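Divided bins for mixed small stuff: how full is too full?
Workshop and Storage > Bins, Shelving and Sorting

jdesmet_bins
Moving a toy library's loose stock out of cardboard and into large gray bins, the kind with a divider that gives you a front section and a rear section. The stock is mixed: blocks, animal toys, odd parts from sets that no longer exist as sets. The bins sit on a wooden table for sorting and then go onto shelving.

Question is fill height. The supplier sheet gives a load rating but says nothing useful about how deep you can pile mixed items before picking becomes slow. My current rule is to fill to half the wall height and keep the rear section clear as a working space. A colleague wants both sections filled to the same level. Before I write this up for the Stinutbridge branch I would like to hear what other people do.

Joris Desmet

tdawber
Half is too much for mixed stock. Half is fine for one kind of item, where any piece will do and you take from the top. With mixed stock you are looking for a particular piece, and anything under the top layer may as well be in another building.

We run one layer, two at the most, and accept that we need more bins. The cost is shelf length. At Skurkbridge we had 12 bins when we started and had to find room for more inside a month.

hollowcore
One layer in a bin that deep is a waste of a deep bin. Buy shallow trays.

tdawber
Shallow trays spill when you pull them off a shelf at chest height. The tall back wall is doing work even when there is nothing against it. It also stops blocks going over the back when somebody rakes through with one hand, and people do rake.

Huia_T
I would separate two things that are being mixed up here: storage depth and picking depth.

Storage depth is whatever the bin and the shelf will carry. Picking depth is how far down a person can find an item without moving others. For blocks with 2 inch sides I get a picking depth of two layers. For animal toys it is one, as the legs catch on each other and you lift three to get one. A mixed bin takes the worse number.

So for the original poster: front section one layer, rear section clear. Items you have looked at and rejected go to the rear, and get tipped forward again when you finish. With both sections full there is no place to put rejects and they end up on the table.

jdesmet_bins
That is close to what I do, only shallower. The objection I keep hearing is that an empty rear section looks like unused capacity to whoever pays for the shelving.

hollowcore
It is unused capacity. You can put rejects on the table. A table is free.

Huia_T
Rejects on a table get mixed with rejects from the next bin. I timed this last September with a batch of 200 pieces. Sorting inside the bin was slower per piece and faster overall, the difference being the cleanup at the end. One person, one batch, so treat it as an indication only.

g.kivi
Two points on the divider, which has not come up.

First, check whether it is molded in or slotted. A slotted divider lifts when you push a load against it from one side only, and then thin pieces migrate underneath. With an empty rear section you are always loading it from one side. We ran a bead of hot glue along the base on the rear face and that was enough.

Second, corners. Bins with slanted corners at the ends of the back wall are easier to clear by hand than square ones. Small blocks lodge in a square corner and you need a fingernail to get them out. You lose a little volume. I would take that trade every time.

Gintarė

tdawber
Agreed on corners. Disagree on hot glue, it lets go in a cold store. Use a proper plastic adhesive or a pair of small screws with washers.

g.kivi
Ours are indoors and heated. In an unheated room, yes, screws.

m_dzene
Color of the bin matters more than people expect. We had dark bins first and lost every dark piece in them. Mid gray is a reasonable compromise: blue, red and yellow blocks all show against it, white shows, black mostly shows. The exception is gray animals (elephants, rhinos, anything from the old Jemoten zoo sets), which disappear. We keep those in a clear tub.

Glossy walls also throw small bright spots back from overhead lights, and at a glance you can take one for a piece. A light pass with fine abrasive on the inside of the wall cures that. I used 500 grit, wet. Rinse the bin well before it goes back into use.

hollowcore
You are sanding the inside of storage bins.

m_dzene
Yes. It took a few minutes per bin and has not needed repeating.

hollowcore
I still say sort by type before anything goes in and the whole question goes away. Blocks in one, animals in another, full to the top.

Huia_T
That works for outgoing stock. Returns arrive mixed, and somebody has to hold them mixed until they are checked. The bin in question is a returns bin as I understand it.

jdesmet_bins
Correct, returns. Once checked they go to single type bins, and those I am happy to fill to the rim.

tdawber
Then you have your answer. Shallow for returns, full for checked stock. Label the two differently or the night shift will treat them the same – ours did, at Agbayani, for most of a season.

g.kivi
Put the label on the short end as well as the front. Bins get shelved sideways.

jdesmet_bins
Revised version, to go in the Stinutbridge notes unless somebody objects:

Returns bins: front section one layer, rear section clear for rejects. Divider fixed with screws. Mid gray, inside wall matted if the lights are directly overhead. Gray animals to a clear tub.
Checked bins: one type each, filled to the rim.
Labels on front and short end.

I have left out a maximum weight, as a single layer will not get near the rating.

hollowcore
Objection noted for the record on the rear section. The rest is fine.

m_dzene
Add that the bin should stay on the table while it is being worked. We had people holding them on their knees.

jdesmet_bins
Added. 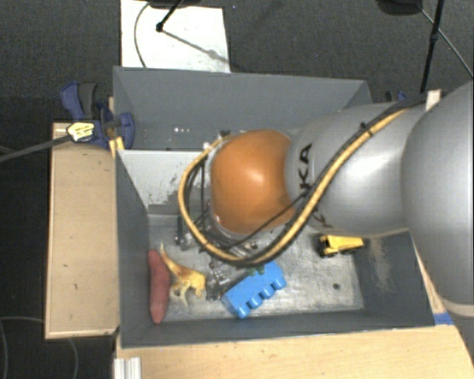 Divided gray bin on the table, animal toy and blue block inside, rear section mostly clear.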